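How Do You Teach a Robot to Tidy Up?

Have you ever been told to clean your room, and then spent ten minutes just looking at it? Robots have that problem too, only worse. A robot that has never been taught doesn't know what a sock is. It doesn't know that a box has an inside. It doesn't even know where "over there" is!

The kids in the Tultano Robot Club have been working on this since February. Their project is called Predby, and it is all about picking things up and putting them where they belong. Let's find out how they do it.

First, what is a gripper?

Look at your hand for a moment. You have four fingers and a thumb, lots of bendy joints, and skin that can feel a tiny crumb. A hand like that is really hard to build! So many robots get something simpler called a gripper. A gripper may have only two fingers. They open, they close, and that's pretty much the whole trick.

Two fingers sounds like very little, but try this. Pinch your thumb and pointer finger together and use only those two to pick up a pencil, then a sock, then a spoon. You can do more than you thought, right? Now try to pick up a big book lying flat on the floor. Much harder! You probably had to slide it or tip it up on its edge first. Robots have to learn those little tricks too.

The fingers on a gripper are often joined to it by stiff bars called linkages. A linkage is a set of bars connected by pins, and the bars can swing around the pins. You have seen linkages before. Scissors have a pin in the middle, and a folding umbrella is full of them. When one bar moves, it pushes or pulls the next one, and the movement travels along until it gets to the tip.

A robot hand without the robot

Now comes the really fun part. The club's gripper isn't on a robot at all. A person holds it!

Why would you do that? Well, think about how you learned to tie your shoes. Somebody probably sat next to you and showed you, slowly, again and again. Robots can learn that way too. A person does the job while holding the same kind of fingers the robot will use, and a camera on the tool records everything. Each recording is called a demonstration, or "demo" for short. Later, a computer looks through lots and lots of demos and hunts for patterns. Where were the fingers when they started to close? How did they get close to the thing without bumping it?

The camera rides along with the gripper, so it sees the job from just behind the fingers. It's a funny way to look at a bedroom. Everything seems big, and the gripper is always in the way at the bottom, a bit like seeing your own nose when you cross your eyes.
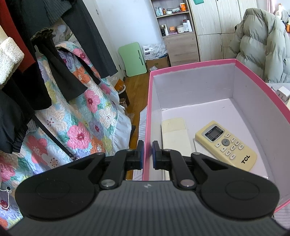 A gripper's view of the remote job. The blue pads are at the tips of the two fingers.

Can you spot the two remotes in the pink box? One of them is lying face-down, so you can't see its buttons. The other has a small gray screen and a round blue button. To you they are both just remotes. To a computer that has never seen one, they could be two completely different things! That's why the club wants demos with remotes facing up, facing down, straight, and crooked.

You may also have noticed how much other stuff there is. There's a flowery bedspread, and clothes, and shelves with bottles and jars. None of that is part of the job, and the computer has to figure out that it can leave the flowers alone. If every demo were made on a plain white table, the robot might get very good at plain white tables and then be totally lost in a real bedroom. So the club makes demos at home, in ordinary rooms with ordinary stuff in them.

The remote job, step by step

Every demo in Predby has a job card. The remote job is one of the favorites, and it goes like this.

Start with the fingers open.
Move the gripper over to the remote.
Line up the fingers so there is one on each side.
Close them gently.
Lift, straight up.
Carry the remote to its new spot and set it down.
Open the fingers and back away.

It takes you a second or two to do all that with your hand. With a gripper it takes longer, especially the lining up. Remotes are long and skinny, so it matters a lot which way you turn your wrist. If you grab across the skinny part, the fingers fit nicely. If you try to grab it the long way, the fingers may not open wide enough, and you just end up pushing the remote around the box. (Everybody in the club has chased a remote around a box. It's part of joining!)

The pads matter as well. A pad on a fingertip is there to touch the thing and hold on to it. Hard, slippery fingertips let go of smooth plastic very easily. You can test this yourself. Pick up a plastic cup with your fingers, then try it wearing a slippery winter glove, then a rubber dish glove. Which one holds best? The thing that makes the difference is called friction, and robot builders think about it all day long.

Oops is okay

What happens when a remote slips and falls? You might think the club throws that demo away. Sometimes they do. But if the person picks the remote back up and finishes the job, that recording can be super useful, and it goes in a special folder named "Plodberg."

Nobody remembers exactly where the name came from, but a Plodberg is any demo where something went wrong and then got fixed. A robot that has only seen perfect demos doesn't know what to do when it makes a mistake. A robot that has seen some Plodbergs has at least seen a person try again.

"I like the Plodbergs best," says Gaétan Marchand, who coaches the club. "When a student tells me they dropped it and got it back, I want to watch that one first."

How many demos does it take?

More than you'd guess! For the remote job, the club has collected 182 demos so far. Students work in pairs, and each pair can make up to 7 in one go before they have to swap. One person holds the gripper, and the other one moves the remotes to a new position and writes notes in the logbook. Swapping is a rule, because the gripper gets heavy when you hold it out in front of you and tired arms get wobbly.

After that comes the part that takes patience. The pair watches their own recordings and labels them. A label is a short note that says what is happening, such as "reaching," "closing," "lifting," or "oops." The computer part is run by Vernon MacPherson, who teaches the older students how to sort the files and start the training program. Training means the computer goes over the demos again and again, makes guesses about how to move, checks how far off its guesses were, and changes itself a little bit each time. You do something like that when you shoot baskets. Too far left? Aim a bit more to the right. Too short? Push harder.

When the training is finished, the club moves everything over to a real robot arm named Mazandarani. It has the same kind of fingers as the tool the students hold, so what was learned with one can be used by the other. The first test is always very slow, and everyone stands behind the yellow tape.

Try it at home: be the robot

You don't need a robot to play this one. You need a friend, a pair of kitchen tongs (ask a grown-up first), a shoebox, and two things that are long and skinny, like a marker and a toothbrush.

Put the marker and the toothbrush in the shoebox, pointing in different directions. One of you is the robot and holds the tongs. The other one is the programmer. The robot has to keep both eyes closed and can only do exactly what the programmer says. The programmer can use only these words: left, right, forward, back, up, down, turn, open, close, stop.

See if you can get the marker out of the box. Then swap and try the toothbrush. If it's too easy, put both of them right up against a wall of the box, where there's hardly any room for the tongs. That's one of the hardest spots for a real gripper, too.

Now do it one more time, but with no words. The programmer gently guides the robot's hand through the whole job, and then the robot tries it alone with eyes open. Which way was faster? Which way was easier to remember? Talk about it with your friend, because that's the same question the club asked when they first planned Predby.

Words to know

Gripper: the part of a robot that grabs things.
Linkage: bars joined by pins so that moving one bar moves the others.
Demo: a recording of a person doing a job so that a robot can learn it.
Label: a short note that tells what is happening in a recording.
Friction: what makes it hard for one surface to slide over another.
Training: when a computer practices with lots of demos and gets better at guessing.

Coming up next from the Tultano Robot Club: socks! They are soft and floppy, they never keep the same shape, and the students can't wait to start.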